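Keeping an old desktop computer going

Posted in: Home workshop
By Nasrin Amini

A desktop that has slowed down or started switching itself off is often just full of dust. Cleaning one takes an evening and very little money. I do ours every June, before the warm weather sets in.

What you need

A cross-head screwdriver, a soft paintbrush about an inch wide, cotton buds, isopropyl alcohol, a small tube of thermal paste and an old egg box for the screws. A 400 ml can of compressed air is enough for one machine with some left over.

Before you open it

Shut the computer down, switch off at the wall and pull the plug out. Hold the power button in for ten seconds. Take a photo of the back so you know where each lead goes. Work on a bare table, not on carpet, and touch an unpainted part of the metal case before you handle anything inside.

Dust

Take the case outdoors if it's dry. Hold each fan still with a finger while you blow air through it, as letting it spin fast can wear the bearing. Keep the can upright or it will spit liquid. Use the brush on the grilles and the vacuum cleaner only on the outside of the case. Foam filters can be washed in warm water with a drop of washing-up liquid, but leave them overnight to dry.

Don't open the power supply. Blow it through from the outside and leave it at that.

Thermal paste

If the machine is more than four or five years old, the paste under the cooler has probably gone hard. Run the computer for a few minutes first to soften it, then unplug again and twist the cooler gently as you lift. Wipe off the old paste with alcohol on a lint-free cloth. A blob the size of a small pea is plenty for most ordinary processors. Tighten the cooler screws a little at a time, corner to opposite corner.

If you take the processor out, keep your fingers and the brush away from the socket.

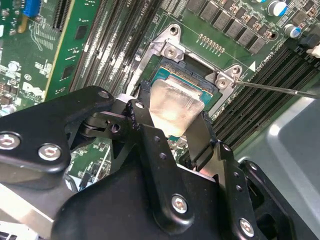 The CPU socket on a green motherboard.

Putting it back

Press the memory in until the clips close. Check no cable is touching a fan, then start the computer with the side panel off and look to see that the fans turn.

Pejman Abbasi wrote in to say he marks the month on a strip of masking tape inside the panel. I now do the same.

Next: descaling a kettle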